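Fandalgate Floor Care Vocabulary

A terminology dataset for cleaning supply catalogs. Version 2. Maintained by Margaux Gaillard.
Plain UTF-8 text, tab-separated, one term per line.

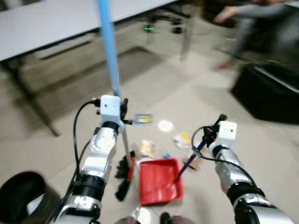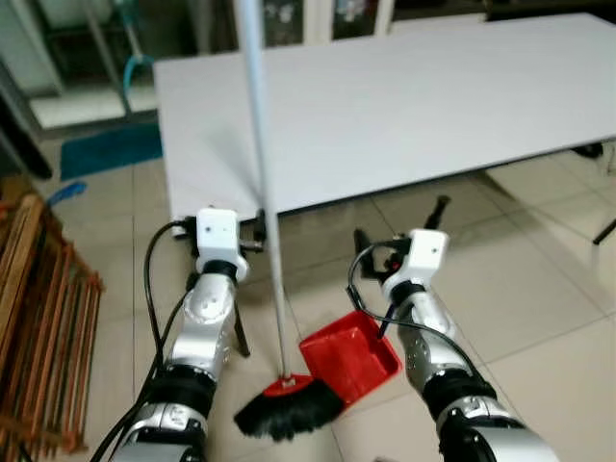
The vocabulary maps the words that suppliers, schools and building managers use for hand tools to a single preferred term. Source catalogs disagree on almost everything below the level of "cleaning equipment". One supplier lists a tool by its head, another by its handle, a third by the room it is meant for. A broom and a red dustpan, as in both pictures, can appear in a catalog as two products, as one set, or as a set with a separately listed replacement head. In this dataset they are always two entries joined by a "used_with" relation, and the color is stored as an attribute, never as part of the term.

Contents

terms.tsv: 3000 surface forms, each with a preferred term, a part of speech and a source code.
relations.tsv: links between preferred terms. Allowed types are used_with, part_of, replaces and narrower_than.
attributes.tsv: controlled values for color, handle length, head width and fiber type.
rejected.tsv: forms removed during review, with a reason code. Kept so that they are not added again by mistake.

Sources

The forms come from catalogs and order sheets supplied by Jetton, Plostmont and Saragih. Source codes are J, P and S. A form found in more than one source has one row per source. Prices, stock numbers and customer names were removed before import. Saragih order sheets contain many handwritten abbreviations; these were typed as written and carry the flag "abbr".

Review

Every row was read once by the maintainer. A sample of 200 rows was read again by a second reviewer who had no access to the first set of labels. Disagreements were settled in favor of the broader term. Most of them concerned "brush" and "broom", which Plostmont uses interchangeably for any tool with a long handle.

Known problems

"Pan" is ambiguous in source J and has been left unmapped in 7 rows.
Plural forms are normalized in terms.tsv but not in rejected.tsv.
Head width is given in inches in source P and in centimeters elsewhere. No conversion has been applied.
The relation "replaces" is incomplete for mop heads.

Changes in version 2

Added the fiber type attribute. Split "squeegee" into floor and window entries. Moved "scoop" to rejected.tsv with reason code 2 (out of scope). Corrected the April import, in which the last column of source S was shifted by one.

Corrections should give the source code, the surface form and the proposed preferred term. Send one correction per line, in the same column order as terms.tsv.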